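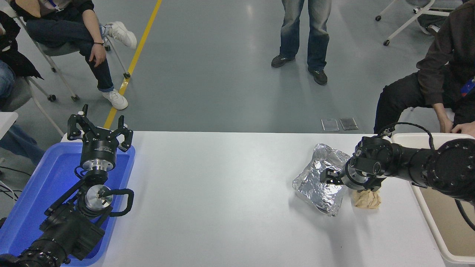 Slide 1. The bench at Brovwood: two arms, one table, one sheet of foil.

Leave this one up while people find their seats. Don't start talking until the door is shut.

Hi everybody, thanks for coming back after the coffee. I'm going to talk about what happened to our jobs when the arms showed up, and I mean the actual day-to-day stuff (who sits where, who gets asked what, who goes home with a sore neck). If you came for cycle times, the Grandmont talk is next door and I won't be offended!

So, the foil. The gripper on the right has its fingers pushed up against a crumpled sheet of aluminum foil. If you've never worked a packing line you probably think foil is easy. Ask the room: who here has tried to pick up foil in gloves? Wait for hands.

Foil never looks the same twice. Same goes for cloth, and there's a wad of that on the table too. We did wrapping by hand for years and I could do it while talking about my weekend. Then I had to explain it to somebody writing down every step, and I was terrible at it. "You just sort of tuck it." That was my whole contribution on the first morning.

Pause here, people usually laugh.

OK, what changed. First thing, the chairs. Look at how many of us are sitting down. On the old line at Brovwood you stood for a whole shift, 6 hours with breaks, and now a lot of the work is sitting next to a table and watching. My knees love it. My head gets tired in a totally new way, and I'd tell any manager in here to plan for that. We asked to swap seats every 90 minutes, then cut it to 60, and 60 is where it stayed.

Second thing, the talking. I used to speak to the two people on either side of me. Now there's a small group at one table and everyone has an opinion about a piece of foil. Some of my coworkers hate that. They liked their headphones and their own corner, and they were good at the job, and I don't think we did right by them at the start.

(If running late, skip to Tutov.)

Third thing, the pay grades. There are 33 of us in the department, and when this began none of our job descriptions had the word "robot" in them. We were doing new work on the old grade until July. Push on this one. Get it in writing before the crates arrive.

Tutov. That's the name of our training plan, please don't ask me why. You spend time at the bench, then time back on hand wrapping so you don't lose your touch. The Nwankwo site tried it without the hand wrapping part and their people asked for it back.

Would I go back to the old line? Some mornings, yeah. I miss being fast at something.

Questions. Repeat each one into the mic, the back row can't hear. If someone asks about layoffs, give the straight answer: none so far, and I can't promise for next year.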